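Demonstration teaching (robotics)

Demonstration teaching, also called teaching by showing, is the practice of getting a robot to do a job by having a person do it first, with the robot's own arm, while the machine keeps a record. It is older than its present popularity suggests. Paint-spraying arms were being dragged through their motions by patient men in overalls long before anyone thought to call the result a dataset.

Methods

In hand guiding, the teacher takes hold of the arm and pushes it where it ought to go. The arm's motors are set to carry its own weight and otherwise keep out of the argument. The method is quick to learn and hard on the shoulders. Its chief drawback is that the teacher's hands and elbows tend to be in front of whatever the cameras were meant to see.

In remote control, or teleoperation, the teacher works from a distance with a joystick, a hand-held tracker or a smaller copy of the arm (the leader), whose joints the larger one (the follower) imitates. The teacher stays out of the way but loses the sense of touch, and newcomers generally find out how hard they are pressing by listening for the crunch.

Remote control may also be carried out on a simulated arm. Dropped objects can then be restored with a keystroke, and the hall around the robot may be as grand as the modeller's patience allows.

Quality of demonstrations

A robot taught in this way copies habits as readily as skill. The Trusley notes, compiled by Greer Guthrie and Myung-ja Byun, describe a teacher who paused before every grasp to think. The trained arm paused too, at the same point and for the same length of time, with nothing whatever to think about. Of 90 demonstrations of picking up a box, Guthrie and Byun kept 40 and threw out the rest for dithering.

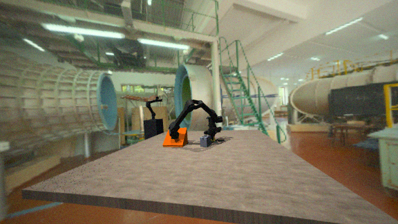
Opinion is divided on whether such pruning is wise. Kenneth Rankin has argued that mistakes should be kept, provided the teacher also shows how to recover from them, as a robot that has only seen success has no idea what to do about failure. Ishbel Baird's reply, that most teachers recover by swearing and starting again, has not been formally answered.

See also

Leader and follower arms
Hand guiding
Robot simulation

Last edited 25 October 2021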